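Brorstead folding-room table: six weeks in

I bought this table for one job, and that job is laundry. We've got a little box room at the back of the house with grey carpet and not much else going for it, and for years I'd been folding everything on the bed, which meant it all ended up back on the floor by bedtime. So when Brorstead had their smaller table down to £182 I went for it (my sister Elba has the big one and swears by it).

Delivery was on a Saturday, two very cheerful people, no drama. It took me 53 minutes to put together with the radio on, and most of that was me getting one of the bolts in crooked and having to start again. The instructions are all drawings and they're fine once you realise page four is upside down compared to page three!

The top is a pale honey colour with a wood-grain look, a bit warmer than it seemed on the website, and I like it more than I thought I would. Rounded corners too, which my hips are grateful for as I'm forever cutting past it with an armful of towels. There's a small round black grommet for cables, and I can't say I've needed it for pillowcases, but I suppose if you wanted it as a desk you'd be pleased.

What I mostly wanted was room for a basket and still enough space to fold next to it. I use a shallow white plastic one with slots in the sides. With that on the left I've got the whole right half clear, and a T-shirt laid out flat fits with no bother. A double duvet cover doesn't, but then what does?
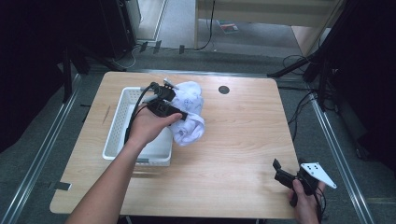 Good points

It wipes clean in seconds. I've had fabric softener on it and a mug of tea, and neither left a mark. It's also a proper height for standing at, so my back isn't moaning by the third load.

Not so good

It slides a bit on carpet if you lean on one end. I put some grippy pads under the feet and that sorted most of it. The surface is also quite slippery, so a tall pile of silky things will wander off if you look away.

Would I buy it again? At £182, yes. At full price I'd have a think and probably look at the Kitdale one first. Four stars from me.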